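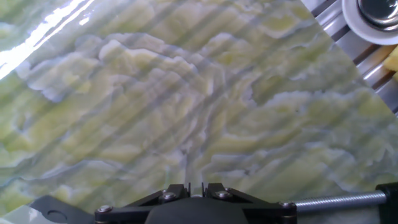 *Green and white marbled stone, polished up nicely.*

Well, Cuvari finally have a coach again! I'd pretty much given up after April, but Mawar Sumampouw signed on Fri 21 June – a two-year deal, and she's bringing Homa Abbasi along to run the defense (best news I've had all month). I played 17 games under a coach who yelled all the time, so a quiet one sounds great to me. First practice is Monday, and the opener is at home against Skerkach.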